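The Long Way Around to a Ballot

Cameron Cruickshank moved to Vurmont in April with two suitcases, a cat and a voter card from his old county that he figured would be good for a while yet. He'd voted in every election since college, school board races included, and he is the sort of person who reads the whole sample ballot over breakfast (with a pen, he tells me, and a second cup of coffee). So when he walked into the polling place at the Fana Street gym and the woman at the table couldn't find his name, he assumed she had the wrong page.

She had the right page. He had moved 7 miles, which in this part of the state is enough to put you in a new county, and his registration hadn't come with him.

I've heard a version of this story from so many people over the past year that I've started to think of it as the ordinary way folks learn how registration works. We change the address on the power bill and the car insurance, we send cards to our aunts, and somewhere in all those boxes and phone calls the county clerk slips our minds.
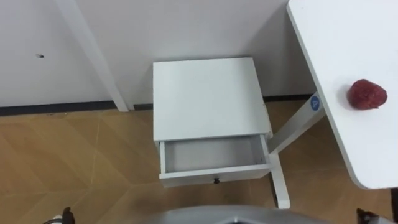
A small white nightstand with its drawer partly open.

Defne Oral has worked in the clerk's office in Vomley for eight years, and she has a soft spot for people like Cameron. "They come in embarrassed," she told me, pouring tea from a thermos that looked older than either of us. "I tell them, you showed up! That's the part I can't do for you."

What she'd like is for the state to let registrations follow people across county lines, the way a library card already does within the regional system. A bill to do that has been kicking around the statehouse for a while now. It had a hearing on February 26, 2022, and 200 people signed up to speak, most of them in favor. Torben Kramer, who ran the clerk's office before Defne and now mostly grows tomatoes, spoke against it. His worry is the timing – small counties share very little software, and he can picture a voter landing on two lists, or on none at all, the week before an election.

I thought that was a fair point, and so did Defne, who still calls him when the printer jams. Her answer is to start with a trial in two neighboring counties. Vomley and Canpolat would suit her fine, with 2000 or so fewer headaches than going statewide all at once.

Cameron, in the meantime, was given a provisional ballot and a phone number to call. He filled out the new form at the gym, standing up, and borrowed the pen. He'll be voting in the spring primary at the same gym, and he has already asked Defne's office to mail him the sample ballot early.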